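Speaker notes – parents' evening, what goes in the rainy day box

Start on time. Hall booked till 9, Shireen Swanepoel locks up. Water on the left. Phone off!!

Hi, thanks for coming out. I'm Mpho Mathebula, I run the after school room. Short one tonight, over 99 of you on the sign up and I know half have dinner waiting.

Why a box at all – last winter, kids indoors, nothing to do, noise. Tell the corridor story (short version). Pause for laugh, if any.

Rule one. Soft before hard. Balls first. Small, rubber, pebbled so little hands can hang on. A bit of give when you squeeze. Too hard and it goes for the lights, ask Jérémie about the lights.

Rule two. Kids pick by the printing. Plain ones stay in the box all week. Rocket and planets, gone in 5 minutes. Dont fight it.

Rule three. Anything with a rod or a screw gets looked at by a grown up before it goes in. Check it's tight. Check again in July.
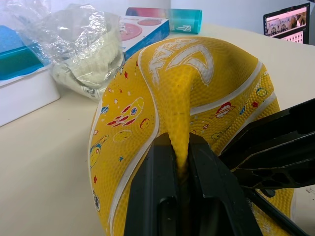
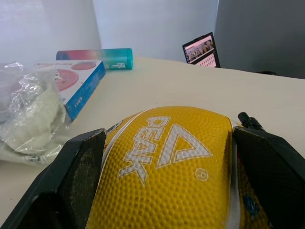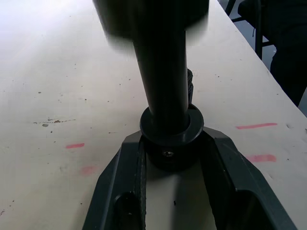

OK. Money. Box cost us 905 for the two rooms, all in. Most of that was storage, the toys were the cheap part. Staltura for the bins, lids are good, wheels are not. Goneo for labels. Don't read out the whole list, it's on the handout.

Storage – balls go in a net, hung up. On a shelf they roll, everybody knows they roll, we still put them on a shelf for a year. Small parts in a lidded tub, top shelf. Wrapped stuff stays wrapped until someone has checked it off.

Cleaning. Warm water, drop of dish soap, towel. Fridays. Lesia has the rota, she needs 2 more names, look at the front row when saying this.

What we'd skip next time: marbles, the foam darts, anthing that sings.

Questions, probably the allergy one (latex – ask parents at sign up, form is by the door). If someone asks about the summer budget, send them to Yuzuki Onishi, she has the sheet.

Thank Shireen. Handouts by the door. Chairs back on the stack please, legs facing in.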